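Flallovier control stack – pre-run software checklist, two-arm cell
Site: Rollenbridge
Checked 7 Sep 2025 against release 241

Mark each line OK, FIX or N/A. Comments go under the line they belong to.

1. Controller and planner report the same release number.
OK. Planner needed a restart before it picked up the new config.

2. Joint limits loaded from the cell file and not from the defaults.
OK. Left elbow limit is still the tighter one set in January. Leave it.

3. Emergency stop tested from the pendant and from software.
OK both ways. The software stop writes two log entries for one press. Known, low priority.

4. Clocks synced between the arm controller and the camera host.
FIX, then OK. Offset was 40 ms at first check. Restarted the time service and it came down to 9 ms.

5. Wrist camera calibration in date, both arms.
Right OK. Left OK, but the file has the old naming style and Tilahun only finds it through the fallback path. Rename it before the next release.

6. Collision model matches what is mounted on the arms.
FIX. The left arm model has the bare links only. The blue plastic wrap is missing from it, and the wrap bunches up enough to matter for self-collision near the wrist. Add padding to the upper segment – a plain capsule will do. The bracket at the end of that segment is also drawn as a simple box, and its real profile is stepped.

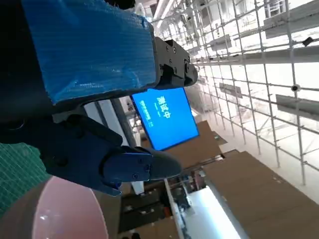 Until the padding is in, keep the planner at the reduced speed setting and do not turn on the short-path option in Perkden.

7. Perception mask excludes the robot's own parts.
FIX. Mask is built from the same link model as line 6, so it has the same gap. Rebuild after the model is updated and run the mask test again.

8. Gripper open and close commands confirmed with nothing held.
OK. Reported width agrees with the commanded width at both ends.

9. Replay of the stored test set.
OK. 415 trajectories, no planner timeouts. One warning about a missing frame name, same as the last release.

10. Logs written to the shared drive and readable.
OK.

Open items: 5 (rename), 6, 7. Lines 6 and 7 have to be closed before full speed is allowed. Line 5 can wait for the next release.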